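Chapter 4: Where Things Go
January
By Deepika Alva and Mirjana Vukčević

Print this page | E-mail this page

A small stockroom fails slowly. Parts arrive, someone sets them down in the nearest space, and by the end of the season the staff are reordering items they already own. This chapter deals with the storage of small goods: screws, fittings, seeds, buttons, fuses.
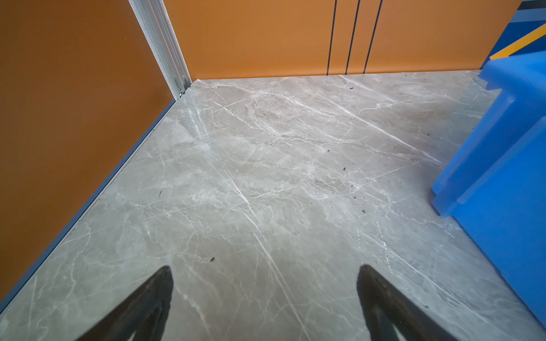
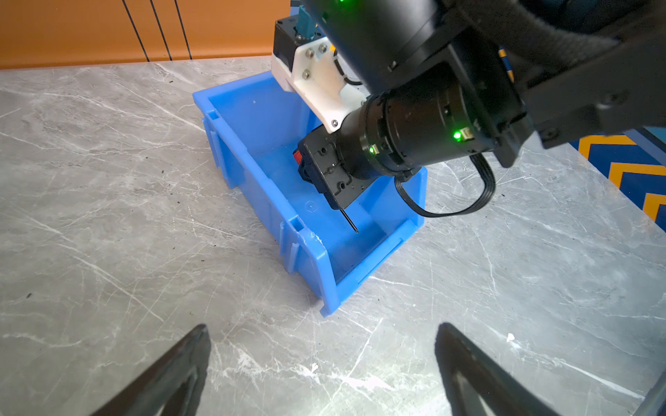
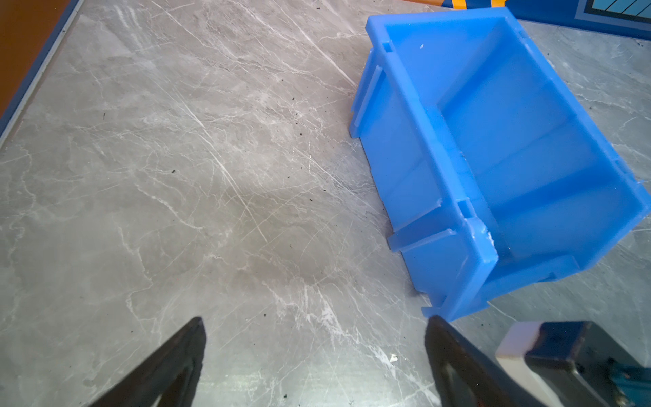

Storage begins with a list. At Eklund, a hardware supplier in Skutville, the stockroom held 2000 kinds of fastener in 1000 drawers, and clerks spent 30 minutes of every shift looking for the right one. The owners wrote down what sold each month and gave those items the places closest to the counter. Only then did they choose containers. An open blue plastic bin of the stackable kind suits goods that are picked by hand many times a day – a closed box suits goods that are picked twice a year. Slow sellers went to the back wall, grouped by size.

Section 4.1 explains how to make the list. Section 4.2 covers labels, and Section 4.3 looks at the yearly count, using records from the Brukavholm branch. Key terms are set in bold where they first appear.

Contact: Odex School Books | Copyright Odex, all rights reserved | Back to top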